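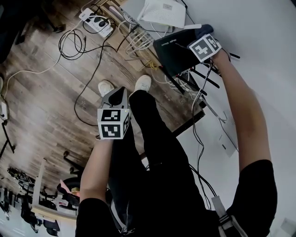

Sabina Doležal wrote back after the first release that the laundry labels were fine but the stain labels were not, and that she would not use the stain column for anything until coffee and tea were split. They are split as of this version. Her other request, a column for water hardness, is still open.

Birnelville Home Laundry Notes

Contents

This dataset holds 1,000 short notes written by people in Birnelville while doing their washing at home. Each note covers one load. The text is in English and was typed by the writer, usually on a phone, between starting the load and putting it away.

Files

notes.csv: one row per load
households.csv: one row per household, 78 rows
stains.csv: one row per stain, linked to a load by load_id
CHANGES.txt: what changed between versions

Columns in notes.csv

load_id: text, unique
household_id: text, matches households.csv
month: name of the month only
fabric: cotton, wool, synthetic, mixed, unknown
water: cold, warm, hot, unknown
drying: line, rack, dryer, unknown
note: free text, up to 200 characters
relabeled: yes or no

Columns in stains.csv

load_id: text
stain: coffee, tea, grass, oil, ink, food, other
treated: yes, no, unknown
removed: yes, partly, no, unknown

How the notes were collected

Households signed up through a flyer at the Drolero laundromat and a notice in the Butus neighborhood newsletter. Each was asked to write a note for every load over one month. Most skipped some. We did not send reminders after the first week. A load with no note has no row, so the number of rows for a household should not be read as how often it washes clothes.

Labels

Paraskevi Balaskas and I labeled the fabric, water and drying columns from the note text. Where a note said "normal wash" and nothing else about temperature, water is unknown. We had used warm for these in the first release, and that was a mistake. Rows changed for this reason have relabeled set to yes.

A mixed load is one where the writer names two or more fabrics. Towels are cotton unless the note says otherwise. Jeans are cotton too, even with stretch.

The removed column is the writer's own opinion on the day. Several people wrote "gone" and then mentioned the same shirt again two loads later. Both rows are kept as written.

Known problems

Wool is rare, and most of it comes from 3 households.
The notice ran in January, so line drying outdoors hardly appears.
Some notes use "bleach" for oxygen powder. We left the wording alone.
Household IDs in the first release do not match the current ones. Do not join across versions.

Privacy

Names, street names and places of work were taken out of the notes by hand. Brand names of detergents were left in. If you took part and want your rows removed, give us your household ID through the Intarasuk project page and they will be left out of the next version.

Loading

The files are UTF-8 with commas between fields and double quotes around the note text. Notes can contain line breaks, so count records with a CSV reader. Empty cells in treated mean the same as unknown and will be filled in next time.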